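Des pensées sur la grande table : l'atelier floral de Brimo fait le plein

Le printemps est bel et bien arrivé chez Brimo, et il tient dans un petit pot ! L'atelier de décoration de table lancé en juillet dernier par Lamisi Boateng a retrouvé ses habitués pour une nouvelle séance, avec cette fois la pensée à l'honneur, cette fleur modeste que l'on croise dans toutes les jardinières et que l'on regarde finalement assez peu.

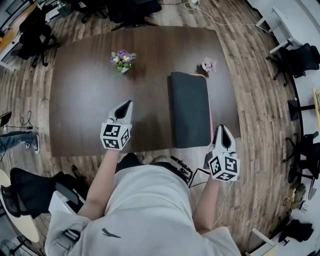

Le principe n'a pas changé. On part d'une table en bois laissée presque nue, on y pose une plante fleurie, puis on cherche (et parfois on cherche longtemps, en bavardant beaucoup) ce qui peut lui tenir compagnie : une fleur artificielle, un carré de tissu, un petit objet rond apporté de la maison. « Les gens arrivent toujours avec trop de choses, et je suis la première à le faire, raconte Lamisi Boateng. Alors on enlève, on recule de quelques pas, on remet, et on recommence tant que le café est chaud. »

Les 15 places de la séance étaient réservées depuis deux semaines, et une liste d'attente a été ouverte dans la foulée, ce qui a visiblement beaucoup touché l'organisatrice. 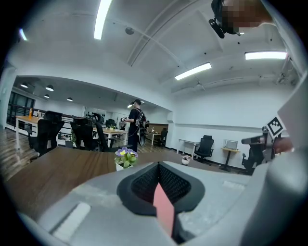 Kofi Agbeko, qui tient la jardinerie Awan à deux rues de là, fournit les plants depuis les débuts et donne volontiers ses conseils d'arrosage à qui veut bien rester un moment après le rangement. Il promet des primevères pour la prochaine fois, si les gelées du matin veulent bien les épargner. L'atelier dure deux heures, la participation est de 4 euros et les inscriptions se prennent à l'accueil de Brimo.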